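October, evening

I slept badly again and woke at five, so I wrote to Larasati before breakfast. She answered quickly. Her mother is home from the hospital and already complains about the soup. I was very glad to read it.

The bus pass costs 77 now. I paid and said nothing, but I walked home to feel better.
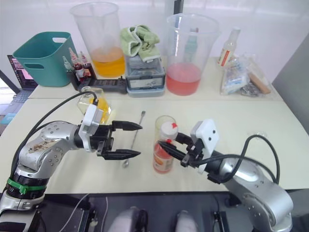
After supper

Thirteen pages of my grammar book are finished. I still mix up "borrow" and "lend." Kamarul called about the rent, and we talked for an hour about rain.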